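Re: [teleop-users] Gripper width drifting between leader and follower
From: Korkor Kpodo
To: teleop-users
18 December 2025

Tomos Rees wrote:
> We get clean joint tracking on the Lavon leader arms, but the
> recorded gripper width never matches what the operator commands.
> Is it worth logging both, or do you throw one away?

Log both. We record commanded and measured width as separate channels at 50 Hz and train on the commanded one. The measured value lags during fast closing, and with a compliant finger it says little about how hard the operator was squeezing.

Fingers in the side view and in the two wrist views:

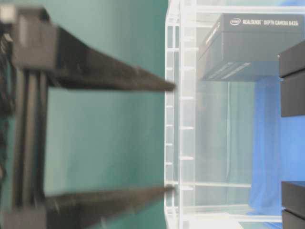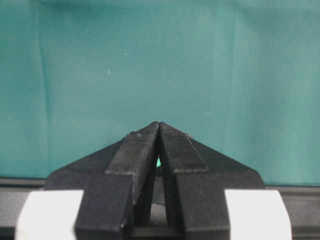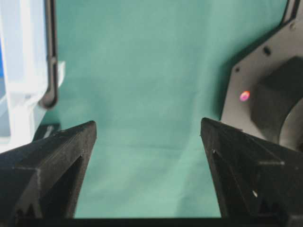
For calibration, close the leader trigger fully, hold it for two seconds, then open it fully and hold again. Take the zero from the hold, never from the first contact. Repeat at the start of each session — we skipped this in September and had to drop 14 of 290 demonstrations where the offset had moved partway through.

Check timestamps before you blame the encoder. On our setup the width channel arrived 40 ms behind the joints until we moved it to the same bus, and most of what looked like drift went away. The Fuko driver stamps on receipt by default, so set it to stamp at the source.

I can send the alignment script if you want it. It assumes the Osei log format, but the reader is one short file and easy to replace.

Korkor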